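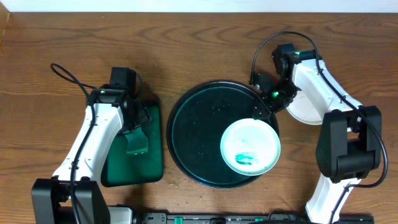
The Fotari G2 is a two-finger parallel gripper for small table-top arms, and we sell it as a single piece or as a matched pair. We made it for people who already have two light arms on one bench and are not satisfied with the fingers that came with them. Washing-up is the test we like most for it, for the reason that it asks for two very different things from the same gripper: on the left side it must press down on a flat green pad without bending away, and on the right side it must come to the thin rim of a white plate at a steep angle. Most grippers we tried are good in one of these and weak in the other.

This page describes what is in the box, what we measured, how the G2 compares with two other grippers we had on our own bench, and which controllers it works with. The comparison was done in our workshop by Shota Uchida and Meriem Helmy. We sell only one of the three grippers, so please read our opinion with this in mind. The numbers are given as we wrote them down.

What you receive

One gripper body with motor and driver board inside
One pair of short fingers, straight
One pair of long fingers, with a small hook at the tip for rims and edges
Four soft finger pads (two thin, two thick)
One cable, long enough to make a free loop at the wrist
One wrist plate with screws, and the key for the screws
A printed sheet with the wiring and the first start

The matched pair contains everything above two times. The two bodies of a pair are adjusted together, so the same command gives the same opening on both. If you buy two single pieces you can do this adjustment by yourself with the setup program, but it takes some patience.

Main data

Opening between the fingers: 0 to 116 mm with long fingers
Finger speed: adjustable in 8 steps
Supply: 12 V
Feedback: finger position, motor current, temperature
Indicator: one small light on the housing, green in normal work and red in fault
Colour: black

The fingers

The short fingers are stiffer and we recommend them for pressing, wiping and pushing. When an arm presses a sponge on a table, the force goes back through the fingers into the wrist, and long fingers will open a little under this load. You see it in the result, as the sponge turns and the wiping becomes uneven.

The long fingers are for reaching over something. A plate that lies on a tray with a raised rim is a good example. The gripper has to pass the rim of the tray first and only then find the rim of the plate, and with short fingers the housing comes too close to the tray. With the hook tip you can lift the edge of the plate by a few millimetres and then close.

You can mount short fingers on one arm and long fingers on the other arm. Many customers ask if this is allowed. It is, but please tell the setup program which fingers are on which side, otherwise the closed position will be wrong.

Changing one pair of fingers needs four screws. Meriem does it without taking the gripper off the arm. I prefer to take it off, maybe my hands are bigger.

Comparison with two other grippers

We compared the G2 with the Jirine Soft 2 and the Sezer P. All three were mounted on the same type of arm, with the same wrist plate position and the same wooden table. We made 12 runs with each gripper for each task. A run was counted as good when the person at the table did not have to touch anything until the end.

Task one, hold a sponge and wipe a plate with dried sauce:
Fotari G2, short fingers: 11 good runs
Jirine Soft 2: 8 good runs
Sezer P: 11 good runs

Task two, take a plate by the rim from a round tray:
Fotari G2, long fingers: 10 good runs
Jirine Soft 2: 10 good runs
Sezer P: 4 good runs

Task three, the same as task two but with a wet plate:
Fotari G2, long fingers, thick pads: 9 good runs
Jirine Soft 2: 10 good runs
Sezer P: 2 good runs

As you can read, the Jirine was better than ours with the wet plate. Its fingers are soft over the whole length and they follow the curve of the rim. The same softness is a problem with the sponge, where the fingers bend and the sponge goes out to one side. If your work is only with wet and round things, and you never press hard, I would say buy the Jirine.

The Sezer P is a strong and simple gripper. It holds a sponge as well as ours and the mechanical quality is very good. The difficulty is the housing, which is wide at the front, so it touches the tray before the fingers arrive at the plate. Shota tried to come from a higher angle and got two or three more good runs in this way, but we did not put them in the table because the other grippers did not get this help.

A note about residue. We used a green herb sauce for the tests and it goes everywhere. The thin pads of the G2 have a small groove and the sauce stays in it. You can wash the pads under the tap when they are off the finger. The gripper body is not made for water. Drops from a plate do no harm if you wipe them away, but please do not hold the body under the tap and do not let it stand in a full tray.

Cable and wrist

The cable leaves the body at the back and should make a wide loop above the wrist before it runs down along the arm. Please don't make this loop tight. On our first samples we fixed the cable close to the wrist, it looked tidy, and after some weeks the connection was bad on one of them. The cable in the box is now longer. Fix it on the first link after the wrist and leave the rest free, then turn the wrist slowly by hand in both directions to the end. Nothing should pull.

With two arms on one bench you should also look at what happens when both wrists come to the middle. The loops can touch. It helps to let the left loop go to the left and the right loop go to the right.

Controllers

The G2 works with the Grulness D controller from the box. Plug in, choose "Fotari G2" in the list, choose the fingers, and start the closing test. With a pair, give the left gripper its number first and connect the second one afterwards, because both leave the factory with the same number.

For other controllers there is a plain serial command set, described in the printed sheet. There are commands for position, speed, force limit and reading back. Tetsuya Chiba wrote the small library for Python and he keeps it up to date. If you find a mistake in it, write to us and the message will reach him.

The force limit works through motor current. It is good enough to hold a plate or a sponge, but it is not a real force sensor. For wiping we advise to set the height of the arm carefully and to use the limit only as a protection. If the limit is set too low, the fingers open under pressure and the arm goes on wiping with nothing in it.

Questions we get often

Does it fit on my arm?
The wrist plate has two hole patterns. A drawing of both is sent on request. If neither fits, Yasuo Tamura in our workshop can make a plate from your drawing, at extra cost.

How heavy a thing can it hold?
A dinner plate by the rim is no problem for the gripper. In most cases the arm will be the limit before the gripper is, so please look at the data of your arm.

Can I use my own printed fingers?
Yes. The drawing of the finger foot is free. Printed fingers are softer than ours, so begin with a low force limit.

The light is red after start, what is wrong?
In most cases the fingers were not free to close in the first test. Take away everything between them, switch off, wait a few seconds and switch on again. If it stays red, check the plug at the body side – it must click.

Do the pads wear out?
Yes, the thin ones sooner than the thick ones. Spare pads come in a bag of 8.

Delivery

Single pieces are in stock. Matched pairs are adjusted by hand and the next ones leave our workshop in December. Spare fingers can be ordered with the gripper or later. For orders and for technical questions please write to Finn Brandes, in English or German, and tell him which arm and which controller you have.

Page last changed: November 14, 2025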